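Newsletter, April 2021

I finally finished Loltberg this month, and wow, what a mean little horror game! I went in thinking it'd be a short one - seven rooms, one lantern, a thing in the pipes. 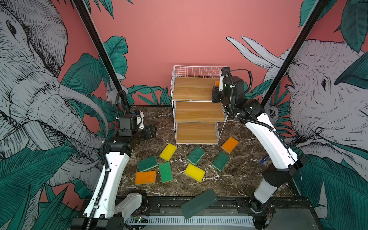
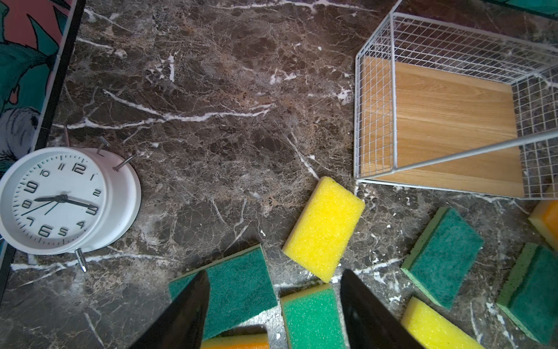 Sponges on the table, and a closer look at brown marble.

I died 138 times. Most of those were in the Bridov wing, where you have to stay still for 16 seconds while something breathes behind you (I always flinched). The March patch made the saves kinder, so if you quit before then, give it another go. There's also a secret ending that needs nearly 1000 candle stubs, and no, I didn't get it.

Next up is Zornness, which is by the same studio and supposedly has fewer jump scares. I don't believe that for a second. Send me your worst deaths and I'll print a few next time!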